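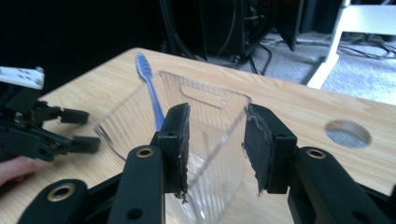 A clear plastic container between two black finger pads.

The Long Life of a Takeout Tub

Food containers leave the kitchens of Skorkwood at a steady pace, and until last January nearly all of them went to the landfill outside Hamby. The town now runs a return program under which restaurants, the hospital cafeteria and two school kitchens share a common stock of lidded tubs. Residents borrow a tub with their meal, pay a small deposit and leave it at any of the collection points.

The program began with 40 participating kitchens and a stock of 3,621 containers. Its director, Sabine Voß, came to the post from the county health department, where she had spent much of her career inspecting commercial dishwashers. That background shaped the rules. Every tub is washed at a central plant on Harms Street, dried on racks overnight and checked by hand before it is stacked for delivery.

"People assume the washing is the difficult part," Voß said. "Drying takes far longer. A tub stacked damp has to be washed again, and we have paid for that work twice."

Lids have proved harder to manage than the tubs themselves. They warp, they go missing in dishwashers at home, and they come back attached to containers of another make. In its first spring the plant set aside 143 lids that fit nothing in the stock. The town has since settled on a single rim size, supplied by Lodo, a regional manufacturer, under a contract renewed each year.

Participation remains uneven. Lunch counters near the courthouse report that most of their regular customers return containers within the week. Kitchens along the highway, where travelers seldom pass through twice, see far fewer come back, and several have returned to paper cartons for part of their trade. The town has proposed a collection point at the rest area — a request now before the state.

Containers that are cracked or deeply scratched are withdrawn. The plant retired 194 of them over the summer and sent them to be ground and remolded. Tubs with minor staining, most often from tomato sauce, stay in service.

Applications from additional kitchens will be accepted through the end of the winter. Deposits on containers already in circulation will not change.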